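Moving-in and moving-out checklist for a small rented flat, with my comments

I've rented nine places in my life and got the full deposit back on five of them, so take this as the work of somebody who has learned by losing money. It started as a scrappy list on the back of an envelope when I took the flat on Tosley Road, and it has grown a bit with every move (and every argument with an agent). Do it on the day you get the keys, before the boxes come in, and then do exactly the same list on the day you leave.

Before you go in
[ ] Inventory from the agent, printed, two copies
[ ] Phone charged
[ ] Torch
[ ] Something to write on and something to write with

Comment: print it big! The one I was given at Tosley Road was in letters so tiny that I ticked "oven, clean" when I meant "oven door, chipped", and I paid for that later. 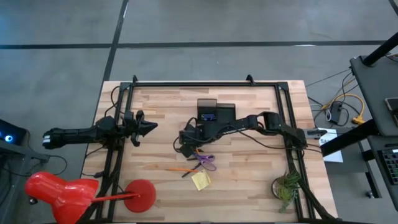
Rin Ebihara

Front door and hallway
[ ] Every key turns in every lock, from both sides
[ ] Door closes without a shove
[ ] Letterbox flap springs back
[ ] Smoke alarm sounds when you press the button
[ ] Marks on paintwork noted, with height from the floor

Comment: I once signed for three keys and was handed two, and spent a whole tenancy without being able to lock the back gate. Put them on the inventory one by one. As for paintwork, "some scuffs" is no use to anyone. Write "long scuff, left wall, hip height" and you'll be so glad of it when you move out. Agents love the word "some".

Meters
[ ] Gas reading
[ ] Electric reading
[ ] Water reading, if there's a meter
[ ] Where the stopcock is, and whether you can turn it by hand

Comment: my electric meter at the last place ended in 969 on the day I moved in, and I only remember because the supplier opened my account with another number altogether and it took me until November to get it put right. Read the numbers out loud to yourself as you write them down. I feel daft doing it but I've not swapped two digits round in years.

The stopcock at Vadedow Court was behind the washing machine, which had to be dragged out by two people. If yours is like that, ask for it to be written on the inventory too.

Kitchen
[ ] All rings on the hob light or heat up
[ ] Oven light works
[ ] Fridge seal holds a bit of paper when the door is shut
[ ] Run the hot tap, then look under the sink with the torch
[ ] Open every drawer right to the end
[ ] Worktop: burns, cuts, lifted edges
[ ] Extractor fan pulls air (hold a tissue up to it)

Comment: drawers, drawers, drawers. They look lovely shut. I had one at Vadedow Court that came off in my hands the first evening with all my forks in it, and because I hadn't pulled it out on the day it was down as "good condition". I was charged £85 for a new runner and the labour! The man who fitted it was in and out before the kettle boiled.

Under the sink, feel along the pipes as well as looking. A slow drip won't always leave a puddle you can see but your fingers will find it. Sniff, too. A cupboard that smells of wet cardboard has had water in it at some point, so put that down in your own words.

Bathroom
[ ] Flush twice in a row
[ ] Plug holds water for ten minutes
[ ] Shower hose, no splits
[ ] Sealant round the bath: gaps, black spots
[ ] Window opens, or fan comes on with the light

Comment: fill the basin first and go and do something else while you wait for the plug. I usually do the bedroom. Black spots on sealant are worth a photo with the date showing, and one more from further back so it's clear which corner you're on about.
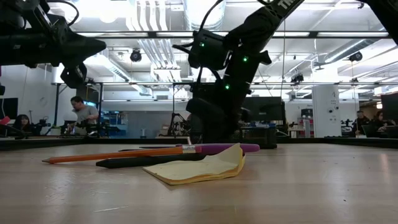

I also write down the state of the grout now, after my friend Wilmer Condori was told he'd turned it grey all by himself in six months. He had a picture from his first day with the grout just as grey and they dropped it the same afternoon.

Bedroom and living room
[ ] Windows open, shut and lock, and there's a key
[ ] Curtains or blinds go all the way across
[ ] Radiators warm at the top as well as the bottom
[ ] Sockets tried with a lamp or a charger
[ ] Carpet: lift any rug that's been left behind
[ ] Mattress, both sides, if the place is furnished

Comment: yes, turn the mattress over. You'll be hot and cross and you'll want a cup of tea, but do it. And lift that rug! There was a perfect iron-shaped burn under mine at Tosley Road. A radiator that's cold at the top usually just wants bleeding, so ask whether there's a key for it in the flat before you go and buy one.

Outside and shared bits
[ ] Bins: which are yours, and what day they go out
[ ] Bike store, code written down
[ ] Stair lights
[ ] Your name on the buzzer

Finishing off
[ ] Sign and date each page of both copies
[ ] Photograph every signed page
[ ] Email the lot to the agent the same evening
[ ] Keep their reply

Comment: the email matters more than the paper, in my experience. I put the address in the subject line and list the faults in the message itself, room by room, and I ask them to reply to say they've got it. If they don't, I send it again. I keep mine in a folder named after the street, and the Tosley Road one is still there although I left ages ago.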